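The Man Who Mends Accordions on Denenley Street

Bart Dijkstra starts work at six in the morning, when the street is quiet enough to hear a reed properly. By the time the bus starts running past the shop he has usually tuned one side of a reed block, and he will not tune again until evening. The hours in between are for glue, leather, wax and the telephone.

He has repaired accordions for 30 years, the last 10 of them in the narrow storefront on Denenley Street that used to be a shoe store. The old shelves are still up. They are the right depth for an accordion case laid flat, he says, and that was one of the reasons he took the lease.

"I did not plan on it," he says. "I played, not very well, in a dance band. The instrument I had was an old Cararier, and it leaked. I couldn't pay anybody to fix it, so I opened it up on the kitchen table. I made it worse. Then I spent a winter making it better."

The Cararier is still in the shop, on the top shelf. It is a piano accordion with 120 bass buttons and a cracked grille. It is not for sale, and he does not play it much now. The keys are a little narrower than he likes.

Most of the work that comes in is bellows and wax. The reeds in an accordion sit on wooden blocks, held in place by a mix of beeswax and rosin. The wax dries out over the decades, and when it does the reed plates come loose and the notes start to buzz or go silent. People bring in an instrument that belonged to a grandfather and ask for one note to be fixed. He opens it and finds that the whole lot has to come off.

"That is a hard talk to have," he says. "They think it's a small job. I show them the wax. I push a plate with my fingernail and it moves. Then they understand, but they still have to decide if they want to spend the money."

How often do they decide to spend it?

"Half the time. Maybe less. Some of them take it home and put it back in the closet, and I don't blame them. Some come back in five years."

A full rewax and tuning takes him three to four weeks, with other jobs going on beside it. He takes off every plate, cleans it, replaces the small leather or plastic valves, waxes it back on and tunes it. Tuning is done by scratching metal off the reed. Take it from near the tip and the pitch goes up. Take it from near the base and the pitch goes down. He does this with a scratcher he ground from an old file, and he checks the note, puts the block back in the instrument, checks again, and takes it out again. A reed does not sound the same on the bench as it does inside the box.

He keeps a notebook of every instrument. The one I looked at was number 1358, a small red student model made by Haddad, with a note beside it that read "smells of mothballs, F sharp very stubborn." The owner picked it up in May.

Is there a make he would rather not see?

He thinks about this for a while. "Multimano," he says. "They made good reeds and then they put them in a case that you can't get into. There are pins where there should be screws. Whoever designed it did not think about the second owner." He still takes them. He charges a bit more.

He does not advertise. Players tell each other, and a music school across town sends over its rental instruments at the end of the spring term. Those come back with stuck buttons, torn straps and, once, a slice of cheese in the bass section. He fixes the bass machines himself, although many repairers hate the job. When a bass button is pushed it moves a rod, which moves one or more levers, which open the pads for the notes of a chord. To reach a bent rod in the back you take out all the rods in front of it, in order, and lay them in a board with numbered holes so that they go back in the same order.

"I dropped the board once," he says. "It was a Friday. I remember because I didn't sleep that weekend."

I asked how he learned all of it. There was no school for it where he grew up. He wrote letters to two older repairers, and one of them wrote back. The letters were short and not very kind, but they were correct, and he still has them in a drawer. Later he spent a summer in that man's workshop sweeping up and pulling nails. He was allowed to wax his first block in the last week.

He now teaches a weekend class himself, with four students at a time. They each bring an instrument they do not mind ruining. The first day is taking apart and the second day is putting back, and he says the second day always runs late. What he mostly tries to teach is sorting. Old valves are kept by length, pins by thickness, and nothing is put down on the bench without a place to go. Good reeds can be ruined by a person looking for a screw with his elbow.

The subject of small parts is one he will stay on for as long as you let him. He likes clear drawers. He does not like jars, which have to be tipped out, or cookie tins, which all look the same from the side. 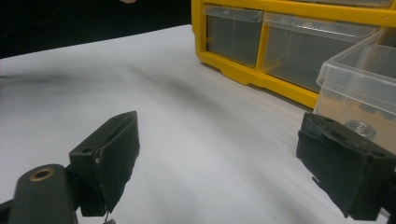

Clear drawers in a yellow organizer.

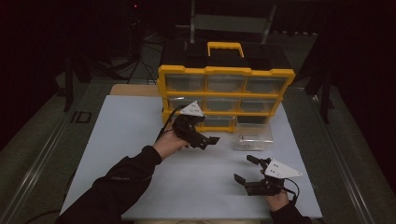

Dijkstra has no plans to stop, though he would like to take fewer bass repairs. His hands are fine, he says, but his eyes want more light than they used to. The question of who takes over the shop does not have an answer yet. Two former students do repairs at home, and he sends them the simpler jobs. Haruko, one of the two, told me that she is not sure she wants a shop at all. She said that the rent worries her more than the work does, and that she would rather have six instruments a year and do them slowly. She also said that his rule about finishing the tuning before the bus starts is a good one, and that she has never once managed to get up for it.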